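**Mutdale, May 14, 2022** - Onolero, the mail-order fudge maker, has begun selling its fudge by the single piece, a move it describes as a response to customer demand and its customers describe as overdue.

Until this week the smallest thing you could buy from Onolero was the Family Slab, which weighs as much as a decent hardback and has to be cut with a proper knife. Shoppers who wanted to find out whether they liked the rum and raisin had to commit to a great deal of it first. A fair number did, and then wrote in.

The new range is called Onolero Ones. Each piece comes in its own waxed wrapper and is posted in a flat box that fits through an ordinary letterbox. There are five flavours to begin with: plain, sea salt, ginger, rum and raisin, and a blackcurrant that the firm admits "divided the kitchen". Buyers can mix them as they please, with a minimum order of two pieces. The firm did try a minimum of one, but the postage cost more than the fudge and the accounts department asked for a word.
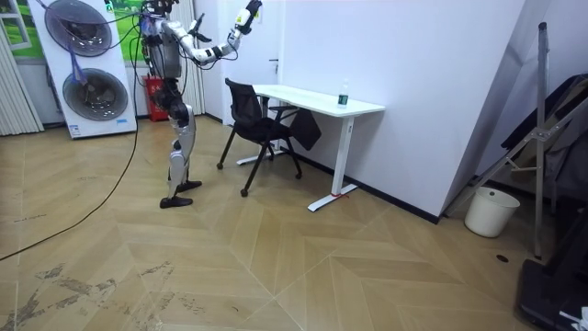 The boxes are made by Quiroga, a packaging firm in nearby Leltby, and took longer to get right than the fudge did. An early version opened so well that it did so in the post. The one now in use has a tuck-in flap and a strip of paper tape, and got through a fortnight of test mailings between the two towns with only one complaint, from a dog owner.

Onolero says 161 customers signed up for the trial earlier this year, and that most of them went on to order again. Several then bought the Family Slab, so the whole business may yet end up where it started.

The slab stays on sale at its old price. Ones can be ordered from the Onolero website and will also be sold over the counter at the Mutdale shop from June, in a glass jar by the till, where the minimum order does not apply. A coconut flavour is being considered. The blackcurrant is under review.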